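RELGATE HOUSE, SECOND FLOOR
Opening-up inspection, Arnum side and Cheng side
Carried out 4 Jan 2025, before the heating had caught up with the idea

Marking is the usual: OK, FIX (somebody needs to do something), WATCH (nothing to do yet, look again in February). Comments are underneath each item. Please read the comments. Last year the marks were read and the comments were not, which is how we ended up with a new handle on the wrong door.

Copies to the Arnum front desk, the Cheng office and Posero, who look after the building.

1. WAYS OUT

1.1 Main stair, top to bottom, clear of stored items
FIX
Clear from the second floor to the first. Between the first and the ground there is an artificial Christmas tree in its box, plus the part of the artificial tree that no longer fits in its box. It has the landing to itself and seems settled. Relgate House has a storeroom with a door and a light. The tree should be introduced to it.

1.2 Back stair, same
OK
One wet umbrella, moved.

1.3 Fire doors close fully on their own
FIX (one door)
All doors on the corridor close and latch except the one by the Cheng kitchen, which closes to within a finger's width and then thinks about it. The closer wants adjusting. The folded beer mat under the door has been removed and binned. This is the third beer mat. I would like to know where they come from, as the nearest pub uses square ones.

1.4 Push bar on the rear exit
OK
Stiff but works. The sign saying PULL has gone at last.

1.5 Exit signs lit
OK
All lit. The one at the end of the Arnum corridor buzzes slightly.

1.6 Assembly point sign in the car park
WATCH
Present, legible, and pointing at the bins. The assembly point is the other way. The post turns if you lean on it, so I leaned on it until it was right. It will not stay right.

2. FIRE EQUIPMENT

2.1 Extinguishers in place, pins in, gauges in the green
FIX
13 on the plan, 13 on the floor, which has not happened since the plan was drawn. One, outside the Arnum meeting room, is on the carpet holding a door open. Its bracket is on the wall a foot away. Extinguisher rehung, door now shut, complaint received within the hour.

2.2 Service labels in date
OK
All in date until after the February visit. Posero to confirm the visit is booked, as opposed to being about to be booked.

2.3 Call points unobstructed
FIX
The call point by the Cheng reception has a coat stand in front of it, with coats. You can reach the glass if you already know it is there and go in through a sleeve.

2.4 Alarm test
OK
Sounded on both sides. Audible in the toilets with the hand dryer going, which was the question raised in the autumn.

2.5 Fire blanket, both kitchens
OK
Cheng: in its case. Arnum: in its case, with takeaway menus tucked behind. Menus removed to the drawer.

3. ELECTRICAL

3.1 Extension leads
FIX
No lead plugged into a lead plugged into a lead this time, so thank you to whoever that was. Two leads are still plugged into each other under the window desks on the Arnum side. They feed a fan heater. Fan heaters were banned by a notice in the lift, and the notice was signed by the person whose desk it is.

3.2 Portable appliance labels
WATCH
The kettle with the red lid has no label. It is said to be new. It has a good deal of limescale for a new kettle.

3.3 Sockets, visible damage
OK
The cracked faceplate near the printer has been replaced. The replacement is a slightly different white and I have been asked to note that this is upsetting.

3.4 Distribution cupboard locked
FIX
Locked. Key in the lock.

4. FLOORS, SHELVES AND THINGS THAT FALL

4.1 Trip hazards on walkways
FIX
The carpet tile outside the lift has curled up again on its northern corner. It has been glued, taped, and stood on with purpose. Please can it be replaced. There are 36 spare tiles in the storeroom, next to the space where the tree will be.

4.2 Storage above head height
FIX
Top of the tall cupboards, Cheng side: nine boxes marked ARCHIVE and a slow cooker. Boxes down by February, please. The slow cooker can come down whenever its owner feels able to claim it.

4.3 Step stool
OK
Rubber feet all present. Found in use as a plant stand.

4.4 Window restrictors
WATCH
All engage. The end one takes a firm hand.

5. OPEN OFFICE, CEILING AND LIGHTING

5.1 Light fittings working, covers secure
OK
Tubes lit throughout. No flicker. The one that used to flicker was apparently a favourite for getting out of long meetings.

5.2 Ceiling, signs of leaks or movement
WATCH
No new marks. The old brown stain, the one shaped like Portugal, was painted over in the autumn and has stayed painted over. After heavy rain, look again before anybody says so out loud.

5.3 Walls, fixings and general condition
OK
White, recently wiped, fewer drawing pins than before. The walls and the corrugated metal section of ceiling with the long fluorescent light under it are as they should be.
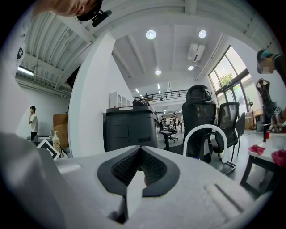 6. WELFARE AND FIRST AID

6.1 First aid boxes stocked
FIX
Arnum box: full, tidy, has a list. Cheng box: one triangular bandage, a great many very small plasters, and a sachet of brown sauce. Restock from the list in the Arnum box.

6.2 Accident book
OK
No entries since the stapler.

6.3 Drinking water
OK
Runs clear after a minute following the break. Run both kitchen taps before filling anything.

6.4 Fridges
WATCH
Not strictly mine, but the milk on the Cheng side had been there since before the holiday and I did not wish to meet it again in February. Poured away with the window open.

7. PAPERWORK

7.1 Fire plan displayed
OK
Both sides. The Arnum copy has had a moustache added to the little running man. Still readable.

7.2 Contact sheet up to date
FIX
Out-of-hours number for Posero is the old one and goes through to a carpet showroom, who were very nice about it. Correct extension is 576.

Next full walk round is in February. Items marked FIX should be done by then. The tree should be done by Monday.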